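Ferries, small cabins and the long way to Hondton

19 October 2018
by Siiri Ozoliņš

I have been promising to write up our August trip ever since we got back, and my sister has now asked me three times, so I've made a pot of tea and I'm going to get it done this evening even if the washing-up has to wait.

We went by boat. I know there are quicker ways to get to Hondton (you can fly most of the way and be there by lunch) but I had set my heart on the old coastal ferry, the Atix, which was launched in 1931 and still goes up and down in the summer months with a cargo of walkers, bicycles and people like me who simply enjoy sitting on a deck with a blanket over their knees. She carries 100 passengers when she's full, and she was full. I had booked in the spring and even so we only got an inside cabin, number 7, right at the end of the corridor and next to the stairs, so that we heard every pair of boots going up to see the sunrise.

It was a very small cabin. Two bunks, a basin, one hook on the back of the door for both our coats. Martin took the top bunk without being asked, bless him, and banged his head on the ceiling both mornings. I slept beautifully! There is something about the hum of an engine that sends me straight off, and I'd quite like to have one installed at home.

The first day is mostly open water and I won't pretend a great deal happened. I read half my book, we had soup, we talked for a long while to a retired couple who had done the same crossing on their honeymoon and were rather put out that the lounge had been recarpeted. By teatime we were in among the islands, though, and after that I hardly went indoors. The ferry goes so slowly through the narrow part that you can wave to people in their gardens, and they do wave back.
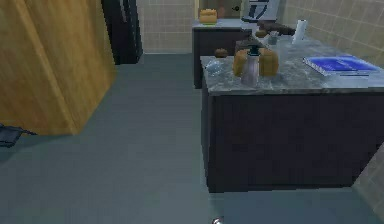
We tied up at Hunt on the second morning with four hours to spend ashore. If you ever do this trip, do get off at Hunt. A good many people stayed on board for the cooked breakfast and I think they missed the best of it. You walk up from the quay past the net sheds, turn left at the chapel, and there is a path along the top that goes on for miles if you want it to. We did a couple of miles and then sat on a wall and ate the rolls I'd taken from dinner the night before (I did ask).

On the way back down we stopped at a café called Potatetti, which does potatoes and nothing else. Baked ones, fried ones, little dumplings, a sort of flat pancake with soured cream that I have since tried to make twice and ruined twice. Martin had the dumplings and then ordered them again. The lady there told us her mother used to carry hot potatoes down to the ferry in a pram and sell them to the crew, and that the captain still sends someone up for a bag. We took a bag as well, and ate them on deck with our gloves on.

Hondton itself I'm less sure about. It's a handsome town and the harbour is lovely in the evening, but three big cruise ships were in on the day we arrived and you could hardly get along the front street. I don't blame anybody for coming, I'd come too! It was just a bit of a shock after two days of quiet. By seven they had all gone back to their ships and we had the sea wall more or less to ourselves. If you can, stay the night, and do your looking round after supper or before breakfast.

A few of you asked about money. The return fare for both of us, with the cabin and dinners, came to 476 pounds. Breakfast was extra, and so was tea, which I thought was a bit mean. Take a jumper even in August, and a mug with a lid if you plan to sit outside.

We're already talking about next year. Martin would like an outside cabin with a window and I would like the same stretch again in the other direction, so that I can see the side I missed while I was queuing for soup. Bookings open after Christmas and I've put a note on the calendar.

Recent posts
Packing for two in one bag
Which side of the boat to sit on
A wet weekend and a good bakery
My potato pancakes, first attempt

Contact | © 2018 Siiri Ozoliņš | Back to top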